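# Folding and Storing Household Clothing in a Small Apartment

Student project report, spring term
Supervisor: Ákos Dudás

## 1. Purpose

The purpose of this project was to examine how garments may be folded and stored in an apartment with limited closet space. The work was proposed after an earlier class exercise, in which students recorded how long they needed to find a particular item of clothing at home. Many reported that the difficulty lay less in the amount of clothing than in the way it was stacked.

The project was limited to everyday garments made of soft fabric. Coats, shoes and formal wear were excluded. Bed linen was considered at the planning stage and later set aside, as it requires two persons and a larger working area.

## 2. Setting

The practical work was carried out in April in a one-bedroom unit in the Resia building. The unit has one built-in closet and a single chest of drawers. Folding was done at floor level on a mat. A table was tried during the first afternoon, but it was too narrow for long sleeves, which hung over the side and pulled the fold open.

The mat has a ridged surface. This proved useful in one respect and inconvenient in another. Fabric stayed in place while the second side was being folded, but thin items could not be smoothed completely flat. For these items the students pressed the cloth by hand after it had been moved to the drawer.

## 3. Method

In total, 444 garments were folded over the course of the project. Each was handled according to one of two methods:

- **Flat fold.** The garment is laid out, the sides are brought to the center, and the lower half is folded up once. Finished items are stacked.
- **Upright fold.** The garment is folded as above, then folded again in thirds so that it can stand on its edge. Finished items are placed in a row.

Before folding, every garment was spread out and the larger creases were opened. The group agreed on a fixed order for this step: first the hem, then the sides, then the sleeves and collar. Garments that arrived inside out were turned before the count was entered in the log.

The time for each batch was noted on paper and copied into the Pratow spreadsheet the same day. A batch consisted of 18 garments of mixed type. Socks were recorded separately and do not appear in the totals.

## 4. Observations

### 4.1 Time

The flat fold was faster for all members of the group. The difference was largest with knitted items, which tend to spring back when folded in thirds. By the final week the gap had become smaller, and one student completed an upright batch in 39 seconds less than her own first attempt.

### 4.2 Fabric

Soft, plain fabrics were easy to fold but did not hold an edge well. They often had to be picked up by a corner, shaken out and laid down again. Heavier cotton kept its shape and could be placed upright without support. Slippery linings gave the most trouble – several finished folds came apart between the mat and the drawer.

Dark garments required additional care of a different kind. Lint was more noticeable on them, and the group began to brush the mat between batches.

### 4.3 Storage

The chest of drawers held more items under the upright method, and each item could be seen when the drawer was opened. With stacked garments, the lower ones were seldom taken out. The resident of the unit stated that she preferred the upright arrangement for shirts but had returned to stacking for sweaters by the end of the month.

Two fabric dividers from Drasteck were tested in the top drawer. They kept the rows straight while the drawer was full and leaned over once it was half empty.

## 5. Limitations

All of the work took place in a single home, and the drawers there are deeper than is usual. The group did not measure how well the folds lasted after several weeks of use. Members also differed in experience, which affects the times given in the log. Ms. Sotomayor, who read the first draft, recommended that a future group assign the same student to the same type of garment throughout.

## 6. Further Work

The group suggests that the comparison be repeated with shallow drawers and open shelves. Children's clothing should be included, given that the small sizes are difficult to fold in thirds. A smoother surface should also be tried next to the ridged mat, with the same garments used on both. The full log and the blank batch sheet have been handed in with this report, and both may be copied by the next group.

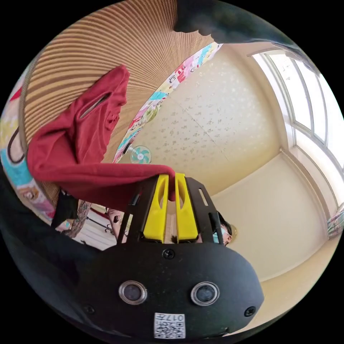
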